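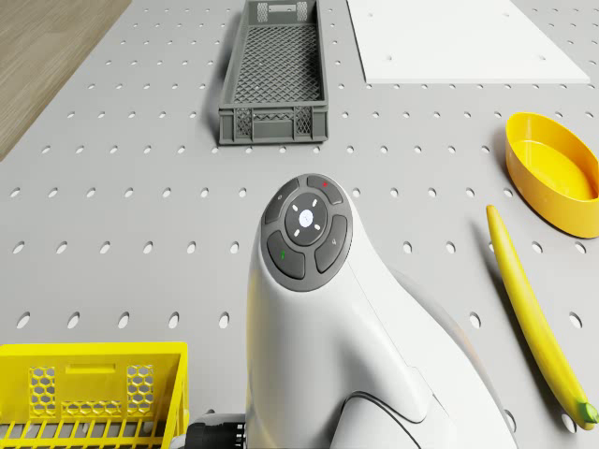

Foire aux questions — Méthode Pundov

La présente page rassemble les questions le plus souvent adressées à l'équipe de robotique de l'institut Starnolham au sujet de la méthode Pundov, qui porte sur l'apprentissage de gestes de saisie et de rangement à partir de plusieurs points de vue simulés. Elle complète la notice technique sans la remplacer. En cas de divergence entre les deux textes, la notice fait foi.

Quel est l'objet de la méthode Pundov ?

La méthode vise à rendre une politique de commande moins dépendante de l'emplacement de la caméra. Une politique apprise à partir d'une vue unique se dégrade souvent dès que cette vue est déplacée, même lorsque les objets et le bras conservent leur position. Pundov ajoute à l'apprentissage par imitation un terme de concordance : pour un même instant simulé, les représentations calculées à partir de deux vues doivent conduire à la même action.

S'agit-il d'une nouvelle architecture de réseau ?

Non. La méthode intervient dans la fonction de coût et dans la constitution des lots d'entraînement. L'encodeur visuel et la tête d'action sont ceux de la politique de référence de l'institut, dont les dimensions n'ont pas été modifiées. Les équipes disposant déjà d'une politique entraînée par imitation peuvent ajouter le terme de concordance à leur propre code, à condition de conserver l'appariement temporel des vues.

Quelles vues sont utilisées ?

Chaque épisode est rendu depuis plusieurs caméras virtuelles. Certaines embrassent le plan de travail et la pièce ; d'autres sont placées près du bras et comportent de fortes occultations, le robot masquant alors une partie de la table. Ces dernières ont été retenues à dessein, car elles obligent le modèle à exploiter les contours partiels et la géométrie de la table. Les vues rapprochées ne sont jamais employées seules pendant l'entraînement : elles sont toujours appariées à une vue large du même instant.

La grille de perforations de la table influence-t-elle l'apprentissage ?

Elle fournit un repère de perspective régulier, ce qui peut avantager le modèle. Une étude d'ablation a donc été conduite avec une table unie. L'écart entre Pundov et la politique de référence se maintient dans cette condition, mais il se réduit pour les vues les plus rasantes. Le détail figure dans l'annexe de la notice technique.

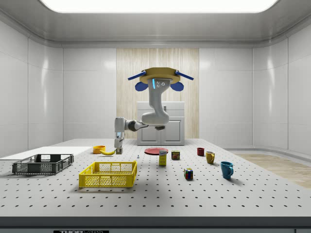 Données et environnement simulé

De quoi se compose le jeu de données ?

Le jeu comprend 1752 démonstrations simulées. Chacune associe une consigne en langage naturel, les images synchronisées des caméras virtuelles, l'état articulaire du bras et la trajectoire de la pince. Les consignes portent sur des objets domestiques courants : banane, bol, assiette, tasses, boîte de conserve, cube de Rubik. Les paniers ajourés servent de récipients de destination dans une partie des tâches.

Comment les démonstrations sont-elles produites ?

Elles proviennent d'un planificateur qui a accès à l'état exact du simulateur. Les trajectoires qui provoquent une collision avec le plan de travail sont écartées avant la constitution du jeu. Aucune trajectoire n'est retouchée à la main. Ce choix limite la variété des gestes, et l'institut le mentionne parmi les restrictions d'usage.

Pourquoi le bras est-il suspendu dans une partie des configurations ?

Le montage suspendu dégage la table et modifie la manière dont l'avant-bras entre dans le champ des caméras. Une politique qui s'appuie sur la silhouette du robot pour estimer la profondeur s'y trouve mise en défaut. Les configurations à montage suspendu sont réparties entre l'entraînement et l'évaluation selon la liste fournie avec le jeu de données ; il est demandé de ne pas modifier cette répartition dans les travaux destinés à la comparaison.

Les couleurs et les étiquettes des objets sont-elles modifiées de manière aléatoire ?

Les textures des objets restent fixes. La variation porte sur la position, l'orientation et le choix des objets présents, ainsi que sur la pose des caméras et l'intensité de l'éclairage. L'équipe a préféré isoler l'effet du point de vue. Une variante à textures aléatoires, désignée sous le nom de Fitzsimmons, est distribuée séparément. Les résultats obtenus sur Fitzsimmons ne doivent pas être reportés dans le même tableau que ceux du jeu principal.

Quel est le format des consignes ?

Les consignes sont rédigées à l'infinitif, en français et en anglais. Elles désignent l'objet à saisir par son nom et, lorsque plusieurs objets du même type sont présents, par une couleur ou une relation spatiale. Les relations sont exprimées dans le repère de la table. Les formulations « à gauche » et « à droite » ont été exclues, puisque leur sens change avec la caméra.

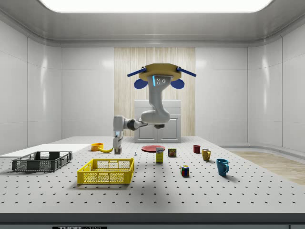 L'évaluation repose sur 40 dispositions d'objets qui n'apparaissent pas dans les données d'entraînement. Chaque disposition est soumise à la politique depuis des vues connues, puis depuis des vues inédites, sans nouvel ajustement des poids. La difficulté ne tient pas seulement à la distance entre la pince et sa cible. Lorsque les doigts se trouvent au-dessus de la table, tout près de la banane, un faible décalage dans l'estimation de la profondeur suffit à faire échouer la prise, alors que le même décalage reste sans conséquence en phase d'approche. Le terme de concordance est pour cette raison pondéré plus fortement à proximité du contact.

Quand un essai est-il considéré comme réussi ?

Un essai de saisie est réussi si l'objet demandé est soulevé et maintenu jusqu'à la fin de la fenêtre de vérification du simulateur. Pour les tâches de rangement, l'objet doit en outre reposer dans le récipient indiqué et la pince doit s'en être écartée. Chaque essai est limité à 300 pas de commande. Le dépassement de cette limite est compté comme un échec, y compris lorsque le geste était en bonne voie.

Combien de répétitions faut-il effectuer ?

Le protocole prévoit 3 graines d'entraînement. Les résultats sont publiés graine par graine, accompagnés de leur moyenne. Une moyenne présentée seule n'est pas recevable pour l'inscription au tableau comparatif, que l'équipe met à jour chaque année en octobre.

Quels sont les principaux résultats ?

Sur les vues connues, Pundov et la politique de référence obtiennent des résultats très proches. Sur les vues inédites, Pundov conserve l'essentiel de ses performances en saisie, tandis que la politique de référence décroît nettement à mesure que la caméra s'éloigne de sa pose d'origine. Le gain est plus modeste pour les tâches de rangement. L'examen des échecs montre que la dépose dans un panier ajouré demeure délicate : le modèle situe mal le bord supérieur lorsque les parois laissent voir la table.

Existe-t-il des cas dans lesquels la méthode dégrade les résultats ?

Oui. Lorsque deux vues appariées n'ont presque aucune région visible en commun, le terme de concordance tend à appauvrir la représentation. L'équipe recommande de fixer un seuil minimal de recouvrement et de désactiver le terme en deçà. Une dégradation a également été relevée pour les objets très petits, dont l'image n'occupe que quelques pixels dans les vues larges.

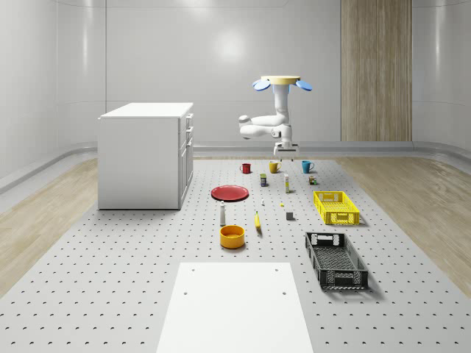

Drirkham objecte qu'une politique peut sembler robuste au point de vue alors qu'elle a simplement mémorisé la place habituelle des objets, et souhaite que les résultats soient présentés séparément pour les dispositions où plusieurs objets du même type se côtoient, « faute de quoi le taux de réussite global ne dit rien de la compréhension de la consigne ».

L'équipe souscrit à cette observation. Le script d'évaluation produit désormais deux taux distincts, selon que la consigne appelle ou non un choix entre objets semblables, par exemple entre des tasses de couleurs différentes. Il enregistre aussi les saisies correctement exécutées sur un objet qui n'était pas celui demandé. Ces saisies restent comptées comme des échecs, mais leur part renseigne sur l'origine de l'erreur.

Limites et transfert

Les résultats sont-ils transposables à un robot physique ?

Tous les résultats publiés à ce jour ont été obtenus en simulation. L'institut ne formule aucune garantie quant au comportement d'une politique Pundov sur un bras réel. Les frottements, la déformation des doigts et les retards de communication ne sont représentés que de manière simplifiée. Toute mise en œuvre matérielle relève de la responsabilité de l'établissement qui l'entreprend et doit respecter ses propres règles de sécurité.

La calibration des caméras est-elle nécessaire ?

Elle l'est pendant l'entraînement, pour le calcul du recouvrement entre les vues. Elle ne l'est plus à l'exécution : la politique reçoit une seule image, la consigne et l'état articulaire. Une calibration approximative à l'entraînement reste tolérée si le seuil de recouvrement est relevé en conséquence.

Accès et utilisation

Qui peut demander l'accès aux données ?

L'accès est ouvert aux établissements d'enseignement et de recherche, sur demande écrite précisant l'usage envisagé. Les étudiants doivent présenter leur demande par l'intermédiaire de leur laboratoire. Les demandes sont examinées le lundi.

Peut-on publier des images issues du simulateur ?

Oui, dans une publication scientifique ou un support pédagogique, avec la mention « Institut Starnolham, méthode Pundov ». Le recadrage est autorisé. Les images composites qui réunissent plusieurs épisodes doivent être signalées comme telles dans la légende.

Comment signaler une erreur dans une démonstration ?

Le signalement s'effectue au moyen du formulaire joint au jeu de données. Il convient d'indiquer le numéro de l'épisode, la vue concernée et le pas de commande auquel l'anomalie apparaît. Les épisodes corrigés sont publiés dans la version suivante, et les anciennes versions restent disponibles pour permettre la reproduction des résultats antérieurs.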